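Home Features Food House & Garden Back Issues Subscribe

We use cookies to remember your settings and count visits. Accept / Manage

The Long Way to Pack a Kitchen

By Nicanor Iglesias

Demetrio Bravo starts with the cupboard over the refrigerator. Most people leave it for the last night before a move, when they are tired and standing on a chair, and most of what is in it could have been packed a month earlier. The fondue set goes first, then the cake stand, then the vases from old flower deliveries.

Bravo has packed kitchens for 19 years, the last seven of them in Benville, where he runs Tutley out of a former tile store on Nkosi Street. The company does only kitchens. Another mover takes the beds and the sofas. Tutley comes in ahead of the truck, wraps everything between the stove and the back door, and unpacks it at the other end if the customer wants that.

A normal kitchen takes a day and 40 boxes. The biggest job so far was a farmhouse outside Ultstead, where three generations had cooked and no one had moved out a pot. Bravo sent a crew of four and they were there until Saturday.

The work is slower than I expected. I spent two days at the shop in June, mostly at the long table in back, where new hires learn to wrap. They begin with plates. A sheet of plain paper goes down at an angle, the plate goes on the corner, and the paper is rolled and tucked. Plates travel on edge, like records. Bowls are nested with paper between them. Glasses get their insides filled before the outside is wrapped, and stems get a second sheet of their own.

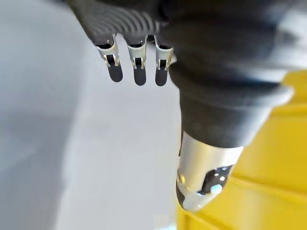
In the back room at Tutley, Benville.

Bravo does not use newspaper. The ink comes off on white china and then the customer has to wash every piece before supper. He buys blank newsprint by the bundle and goes through 4000 sheets in a busy month. Used sheets are flattened and go back out as filler for the bottoms of boxes, where a crumpled layer takes the knocks.

Knives get rolled in a dish towel and tied. Spices are the argument in most houses. Bravo would like them thrown out if they are more than a couple of years old, but he has learned to pack what he is handed, lids taped, in a box marked to stand upright. Oil and vinegar he asks people to give away. He has cleaned up after one bottle of sesame oil and would prefer not to do it again.

Labels are written on two sides and never on the top, which disappears as soon as another box is stacked on it. Each one says where the box should land in the new kitchen. "Left of the sink" is a good label. "Misc." gets you sent back to the table with a marker.

The last box is always the same: a kettle, mugs, one pan, a can opener, dish soap, a sponge and enough forks. It rides in the customer's own car. Bravo tells them to open it before they open anything else — and to leave the rest until morning.

At my own house I tried the cupboard over the refrigerator. I am not moving, but I had not looked in there for a while. I found a waffle iron, a box of birthday candles and the lid to a casserole dish I gave away years ago. The waffle iron stayed. I wrapped the lid in paper, at an angle, rolled and tucked, and put it out with the trash.

Get the weekend newsletter. Enter your email to sign up.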